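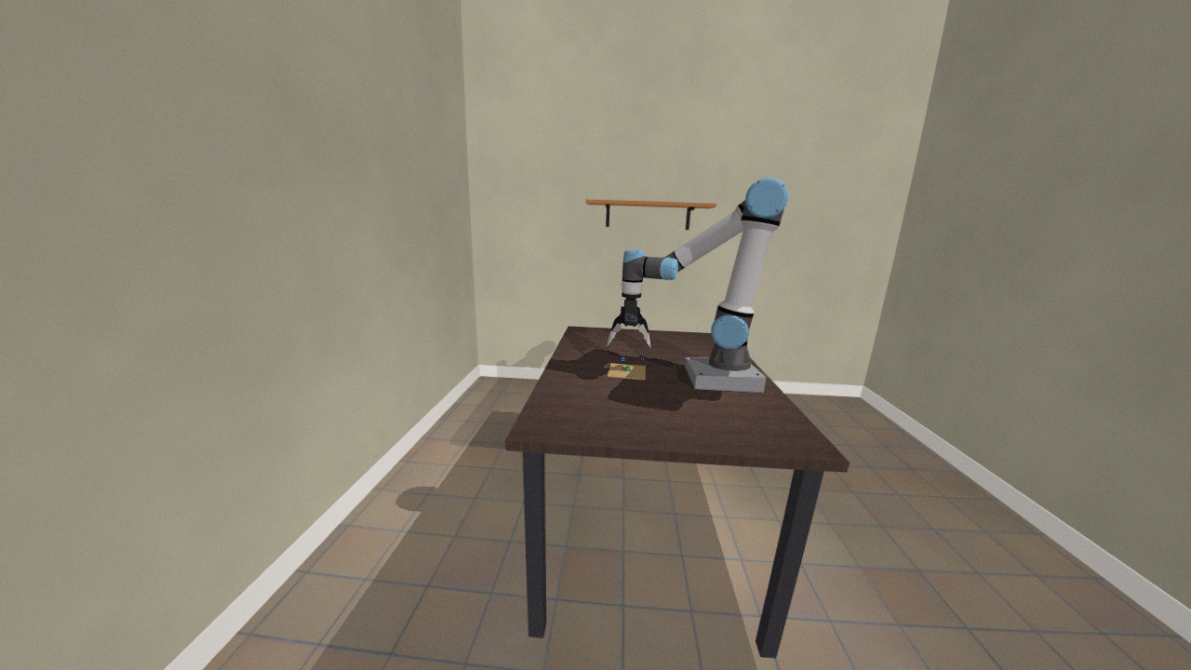

### 3.2 Setting up and looking after the simulated cell

We kept the Zallico cell as plain as we could, and a good deal of patience went into that plainness. The arm is bolted, through its square base plate, to a dark brown wooden table in a small tiled room, and it carries a two-fingered gripper that works over a thin tan board. The task objects are three small dice – green, blue and black – and they are tiny next to the fingers, so even a slight error in the wrist offset matters a great deal (Figure 4).
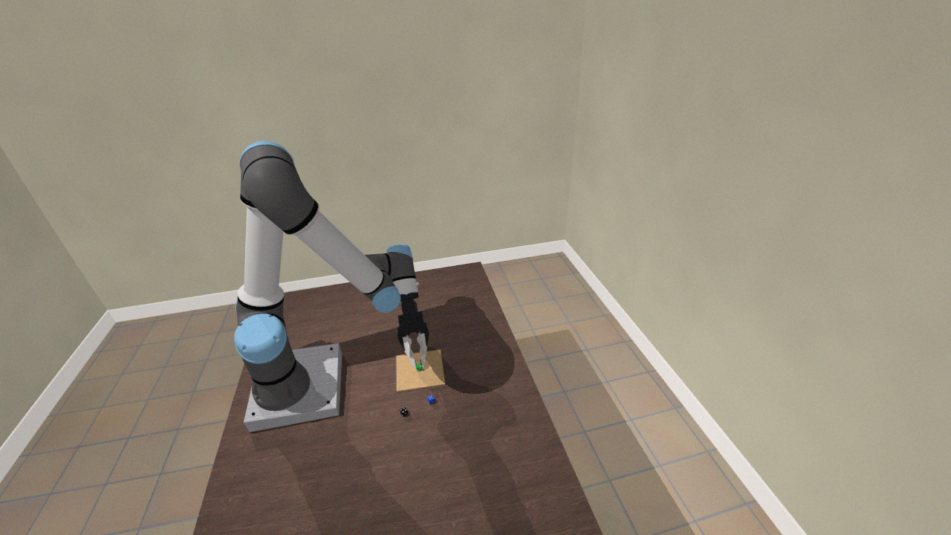
**Figure 4.** The arm with its gripper pointing down at the green die; the blue and black dice lie on the table in front of the board.

Keir Imrie wrote the first calibration routine in October, and we have been fond of it ever since, even on the days when it scolded us. Before each batch of 40 episodes the arm returns to its home pose, the finger opening is read back, and the base transform is compared with the stored one. Of the 1589 episodes we logged, 566 were run again after Maximiliano Aravena found that a stale gripper model had been loaded from the Mellum library – a small slip, and one we were very glad to catch. The routine now checks the model version as well, and it stops the batch if the two do not match.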